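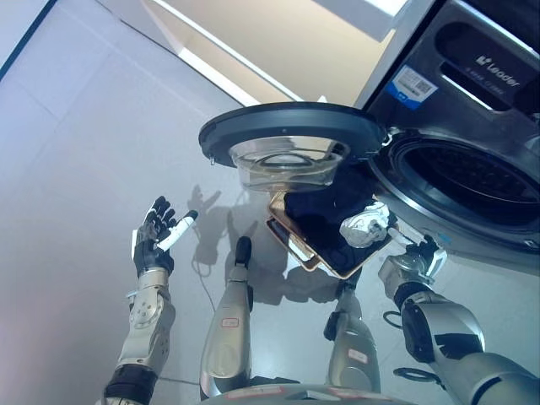
*Dark clothes, with something white on top, beside the open door of a front-loading washing machine.*

# What happens inside a washing machine?

Dirty clothes go in and clean clothes come out. In between there is a lot of water, a lot of turning and a little bit of chemistry. This page is about the kind of machine with a round door at the front, called a front loader.

## The drum

The part that holds the clothes is called the drum. It is a big metal cylinder lying on its side, and it is full of small holes. The holes let water in and out while the clothes stay put.

There is a second drum around the first one, and that one has no small holes in it. It is called the tub. The tub holds the water and stays still. The drum turns inside it, driven by an electric motor.

## The door

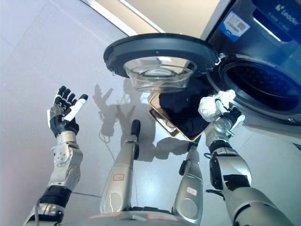
*The round door swings open at the front of the machine.*

The door has two jobs. It has to let the clothes in, and it has to keep the water from coming out.

Around the opening is a thick ring of rubber called a gasket, or door seal. When the door is shut, the glass presses against the rubber and no water can get past. The glass is shaped like a bowl. It pushes into the opening and helps keep the clothes in the drum, away from the seal.

On the edge of the door is a small hook. It clicks into a slot and a lock holds it there until the wash is over. If you have ever tried to open the door the moment the machine stops, you will know that you have to wait a minute or two.

## Putting the clothes in

Before washing, people usually sort their clothes. Dark things can lose some of their colour in the water, especially when they are new, and white things pick it up. One new red sock can turn a whole load of white shirts pink.

Check the pockets too. Mechthild Auer runs the Pulldale Laundry and keeps a jar for everything she finds in the machines. Last June she tipped it out and counted 128 buttons, 80 hair grips and one very clean toy snail.

Small things such as socks and cloths are easy to lose. They can stick to the top of the drum or slip into the folds of the door seal, so it is worth feeling around with your hand before you close the door and again when you take the washing out.

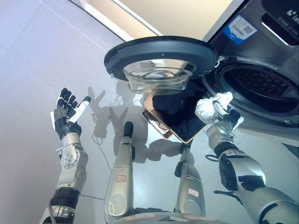
Leave some room in the drum as well. Clothes get clean by being lifted up and dropped back into the water, over and over. If the drum is packed tight they can't fall, and the dirt stays where it is.

## Wash, rinse, spin

**Wash.** Water flows in and mixes with the detergent. One end of each detergent particle likes water and the other end likes grease. The greasy end grabs the dirt, and the water pulls it off the cloth.

**Rinse.** The dirty water is pumped away and clean water comes in -- often two or three times -- to take the detergent out.

**Spin.** The drum turns very fast. The clothes are pressed against the sides and water flies out through the holes.

## Words to know

- **Drum:** the turning part that holds the clothes
- **Tub:** the still part that holds the water
- **Gasket:** the rubber ring around the opening
- **Detergent:** the powder or liquid that loosens dirt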